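Two grippers, one cabinet door

I spent most of Wednesday going back and forth between two grippers in simulation before we order anything for the real arms. Jacobus Du Plessis had asked me which one I'd pick for opening cabinets, and I didn't have a good answer.

The candidates were the Brumico two-finger and the Rokov. I already knew the Brumico was fine for picking up cups and boxes. Doors are a different problem. The hand has to stay on the handle while the door swings, and the wrist has to keep turning with it the whole way.

I ran 60 trials with each, same cabinet, same start pose, same controller gains. The left arm had nothing to do, so I parked it over the table.
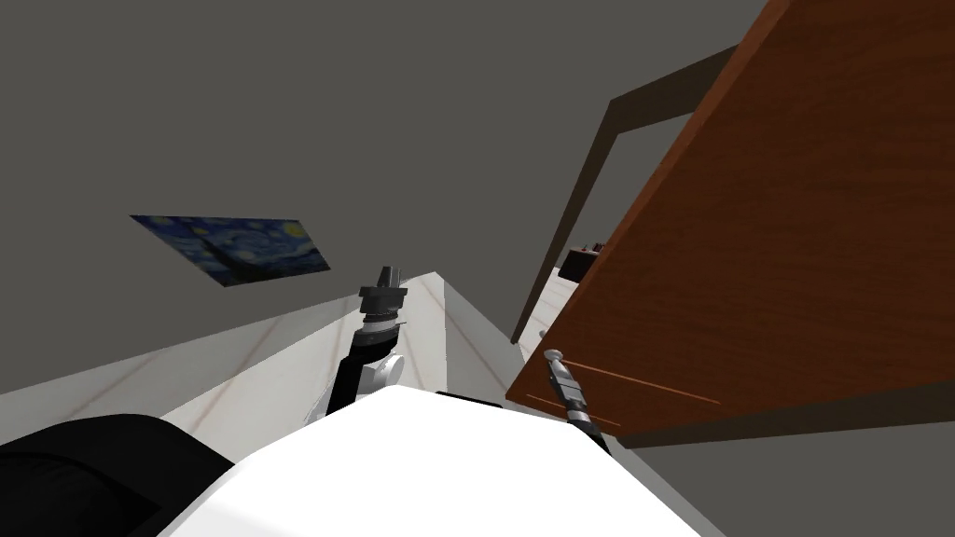 Head camera view in the sim, right gripper at the door, left arm parked.

The Brumico opened the door fully on all but 15 trials. Most of the misses were the fingers sliding along the handle once the door was past halfway. The Rokov missed only 8, but it was slower, and twice it pushed the door shut again on the way back out. I counted those as misses.

I also tried the Dlamini controller in place of our own. It made the motion smoother with both grippers and changed the number of misses very little. Setup took me roughly 4 hours, mainly because the joint order in the config didn't match ours and I was slow to spot it.

The head camera tilts a lot when the torso leans in. I had the handle detector trained on level views, so I retrained it with tilted ones before starting. If you skip that step your numbers will look worse than they should.

For now I told Jacobus to get one Rokov and keep the Brumico on the other arm. Handle friction in the sim is a guess, so I want to redo the slipping cases on hardware. I still have to try the Cloltden wrist camera too.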